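Plank lift, sim bench: the right gripper that closes late
March 20, 2026

Back on the two-arm plank task, and I have a fault I can finally reproduce, so I'm writing it all down before I lose the thread again.

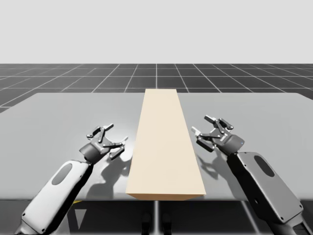
The short version: both arms get the close command on the same step, the left one closes, and the right one sits there for 40 steps before it does anything. By then the left arm has already started its lift, and the plank gets dragged over sideways. In the worst run it spun right off the table. Very dramatic, and I'm glad it was sim and not the real pair over at Gedik!

I spent most of the morning blaming friction. Changed the pad friction, changed the plank mass, made the plank shorter, put it back. No difference at all, so please don't go down that road again (there's a whole folder of my sad attempts if you want to look).

Then I plotted the commanded and measured jaw positions for both sides on one chart, which I should have done first. The right command leaves the planner on time. It goes into the Kamosar bridge on time. It comes out late. So the trouble is in the bridge — specifically the message queue on the right channel, which still has the old smoothing filter from September turned on. The left one had it taken out when we moved to the Bisgaard controller config. I'm pretty sure that was me.

Turned the filter off on the right and ran the batch overnight settings at double speed. Out of 1,555 lifts, 4 still went crooked. I looked at two of them and they don't look like the same fault, the jaws close together fine and the plank slips later, near the top. Haven't opened the other two yet.

What bugs me more is that nothing stopped the lift. The left arm will happily go up with the right jaws wide open. The Gestano safety layer has a check for exactly this and it was set to warn only. There were 945 warnings in the log and I'd scrolled past every one of them.

To do:
- change the grip check from warn to stop, both arms
- compare the left and right channel configs line by line
- open the last two crooked runs
- no hardware runs at Gedik until the stop has been tested with one gripper held open on purpose

Config with the filter off is saved in my branch, not merged yet.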